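My neighbour's mum has a doorbell that plays the wrong tune, and I have been wanting to write about it for ages. She's 91 going on 60, she lives over the back fence, and she finally let me in with my notebook on the condition that I didn't put her name in. "They'll all know who it is anyway," she said, and filled the kettle.

The doorbell is a Boltach. Her grandson ordered it online and put it up for her in November, and it was meant to go ding-dong. What it does is play the first bit of a polka, quite fast, and then stop dead one note before the end. You stand there on the step waiting for that last note! I've rung it dozens of times now and I still hum it in myself.

"I hum it too," she said. "The postie hums it. The boy who brings the chemist's parcels does a little kick."

I asked whether she'd ever tried to change it. She gave me the look. There's a booklet, she said, and the booklet says you can pick from 10 melodies by holding the button down until the light blinks. So she held the button down. It played the polka. She held it down longer and it played the polka louder, and the dog from number six came through the hedge.

"So I thought, right, you've won."

I'd really come to ask her about music in general, because she used to play the piano accordion at dances, and I had a proper list of questions. We got through two of them. The first was where she learned, and the answer was at the kitchen table, from an uncle who only knew waltzes and had strong feelings about anything else. The second was what she played on, and for that she sent me down the hall to get it out of the wardrobe.

Well. It's a Cattaneo, red, with somebody else's initials on the strap, and it weighs about as much as a wet sheep. I carried it back in both arms like a bride. She laughed so hard she had to put her cup down.

"I was seven stone when I bought that," she said. "I had to sit down to play it and somebody had to help me up for supper."

She played in a band called the Potari Five, which had four people in it (the fifth got married before the first dance and they'd already painted the drum). They did halls, mostly, and woolsheds, and one wedding where the groom's father asked them to keep going until he fell asleep. He didn't fall asleep. They played until the milk truck came past, and she drove home with her shoes off and the accordion belted into the front seat.

"What was the biggest crowd?" I asked.

"A thousand," she said straight away. Then she thought about it. "The paper said 1,000. The paper also said I was a redhead."

I wanted to know what had gone wrong over the years, because those are always the best bits, and she had one ready. Halfway through the last waltz at a football club do, the bellows got a hole in them. Every time she pulled, it made a noise. I won't describe the noise. She described it, and then she did it, with her mouth, twice, and we both had to have a biscuit. The couples kept dancing with very straight faces and the president of the club apologised to his wife.

She patched it with sticking plaster from the bar and played out the night. It's still on there, gone the colour of tea.
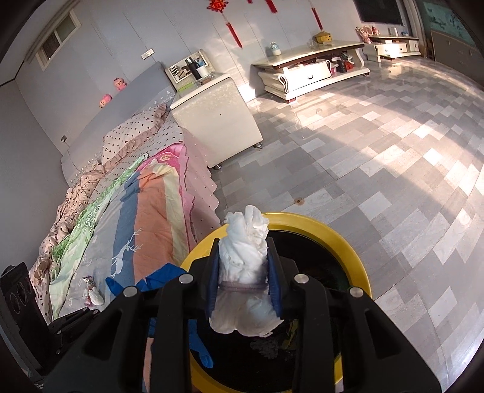 After that we got onto birthdays, and how nobody over 80 gets given anything but soap. She has so much soap. She has a drawer of it that won't shut, most of it still in the Dindska boxes with the ribbon on, lavender and something called Winter Fig. Last year she wrapped one up and gave it back to the daughter-in-law who'd bought it.

"Did she notice?"

"She said, 'Ooh, my favourite.' And so it should be, she picked it."

I asked if she'd play me something, and she said no, her hands weren't up to it, and then she said well, hold the bottom end for me. So I knelt on the lino and worked the bellows in and out while she did the keys with her right hand. We sounded terrible. I kept pulling when I should have pushed. But after a couple of goes I worked out what we were playing, and it was the polka, the doorbell one, a bit slower than the Boltach does it.

She got to the end and she put the last note on, good and loud, and held it until I ran out of puff.

"There," she said. "That's been bothering me since November."

I put the accordion back in the wardrobe and she sent me home with three cakes of soap.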